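Two-arm cell: one gripper drops the cup after a tool change

Grivosis Help > Cells and fixtures > Set-up
Thursday, June 13, 2024

prevo_bench
We run a two-arm table cell in the Prilent simulator before anything goes to the real one. Both arms carry the same parallel gripper. Last week I swapped the tool definition on the left arm for the newer one from the Fitzsimmons library, and since then it won't hold the cup. The fingers close, the cup lifts a little, then it slides out as soon as the wrist turns. The right arm still has the old definition and picks up the same cup without trouble. Closing force is 60 on both. I have reloaded the cell file and put the cup back to its start position. No change. Is this a force setting, or have I missed something in the tool file?

Replies

northbay_tooling
Turn the force up. Ours is at 505 and nothing has ever slipped.

kettlewell
Please don't go straight to 505. With a thin-walled cup you will push the fingers through the wall in the simulator, and on the real cell you will crack it.

The newer tool file has a different tool centre point. In the old one it sits at the fingertips. In the new one it is at the mounting flange, and you are expected to add the finger length yourself. If you don't, the arm goes to the wrong height and the fingers catch only a bit of the rim. It looks like a weak grip but the force is fine.

What I would do:

Park the right arm with its fingers open, well clear of the cup.
Open the left arm's tool file and look at the Z offset. If it reads 0, that is your fault found.
Enter the finger length. For the standard fingers it is 208. Measure yours if they have been changed.
Save, then reload the tool as well as the cell. Reloading the cell alone keeps the old values in memory, and I lost most of a day in November to that.
Bring the left arm down to the cup slowly and stop before lifting. Check the height from the side view as well as from above.
Set friction on the finger pads to 2. The new file leaves it blank.

Mine at the stopping point, before the lift:
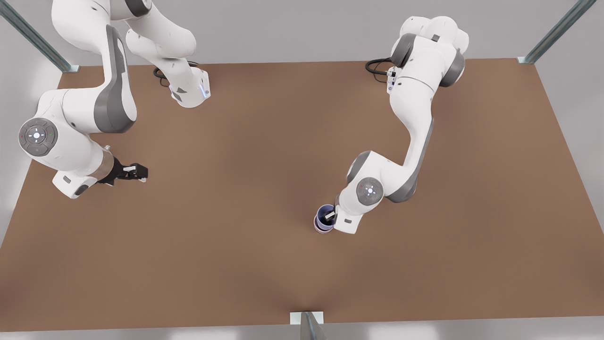
Left arm at the cup, right arm parked open.

If it still slips after that, post the tool file and I'll have a look. Check the cable near the left shoulder too before you run it on the real table. Ours needed more slack once the wrist came down at the new angle.

prevo_bench
Z offset was 0. Put in 208, reloaded the tool, and it holds through the full wrist turn with force still at 60. I hadn't touched the friction value, so I'll set that next and run it again. Thanks.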